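Junior Netball Nights at Lalcombe: Your Questions

I get the same questions every season, usually in the parking lot while I'm trying to carry four bibs bags and a coffee, so I've put the answers in one place. If yours isn't on the list, grab me on a Wednesday or send a message to the club inbox.

What ages do you take?

Second grade through eighth grade. We go by school grade and not by birthday, which saves a lot of arguing. If your kid is tall for her age she still plays with her own grade, sorry!

My daughter has never played. Is that OK?

More than OK. Most of our Forkier group (that's the youngest squad, named after the street we used to play on) had never touched a netball before they came. We spend the first few weeks on catching, landing and stopping, and the rules creep in as we go. Basketball kids have the hardest time because they want to dribble.

How long is a session?

Younger squads get 40 minutes, the older ones get an hour. Games are four quarters, and for the little ones a quarter is 12 minutes, though I've been known to blow up early if somebody's in tears.

What does it cost?

$199 for the season, and that covers court hire, umpires and the loan of a bib. Brothers and sisters pay $15 less each. If money is tight, talk to Florencio Lozano. He handles fees, he's very kind about it and he doesn't tell me who has asked.

What should she bring?

Water, sneakers with decent grip, hair tied back, short fingernails. No jewelry, and that includes the friendship bracelet she swears doesn't come off. We've got tape for new earrings, but the umpires would much prefer they stay home.

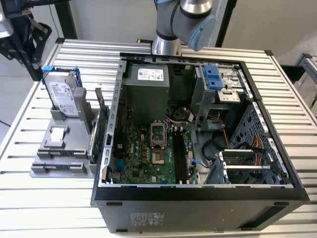
Can she pick her own position?

At the younger end, no. Everybody rotates, and yes, that means your shooter will be a goalkeeper some weeks and she may be grumpy about it in the car. From sixth grade up I ask each girl for her two favorites and try to give her one of them. What I won't do is leave a position out because it looks dull. Think of that Dell tower with its side off: there's a power supply in there and a motherboard, but the CPU socket is empty and so are both memory slots. A team with nobody at wing defense feels like that to me. Plenty of good stuff in the case, and a hole right where you need something.

Do boys play?

Yes, in every squad up to fifth grade. After that it depends on numbers, so ask early.

Who do you play against?

Graneveck mostly, and Yu when they can get a team together. Graneveck's courts are outdoors, so pack a jacket for away games, even in spring. Especially in spring.

Can I yell from the sideline?

You can cheer as loud as you like, for both teams please. Leave the coaching to Ultan Mulligan and me, and leave the umpires alone completely. A lot of them are high school kids who are still learning, and they can hear you.

What happens if we miss a game?

Let me know by lunchtime the day before so I can borrow a player from another squad. If she wakes up sick, just text. I'd much rather shuffle positions at the last minute than have the whole squad catching it.

When do sign-ups close?

End of November, or sooner if a squad fills. The second-grade one always goes first.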